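Is a marble-look round table any good as a desk?

Iresha Bandara
Posted May 27, 2026

Seller wants 3000 for a round black table with white veining and swears it "works as a desk." I have my doubts. I do bills and a bit of bookkeeping at home, so a calculator, a pile of paper, not much else. Is this a real option or just a way to get rid of a table?

Pranab Weerasinghe
4 years with a round one here. Papers hang over the curve wherever you sit, and your elbows have nowhere to go. Sellers call anything flat a desk. I'd want to see the underside before believing the word marble, too. Mine was sold as stone and it was a printed sheet that lifted at the rim. For 3000 you can get a plain rectangular desk.

Parveen Pramanik
its fine, people overthink furniture

Mizanur Jayawardena
I don't buy "it's fine." A round top is okay for ten minutes with a calculator. After that it collects bottles and whatever else comes into the room, and you end up working at the other desk anyway.

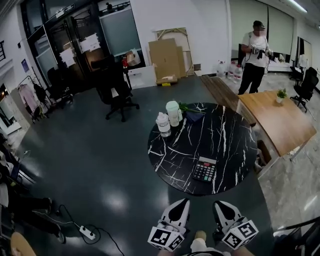 Does a busy white vein pattern make it harder to read receipts on a black top?

Thin receipts are harder to pick out against white streaks, so put a plain dark mat or a folded cloth under them. I'd still haggle on the price.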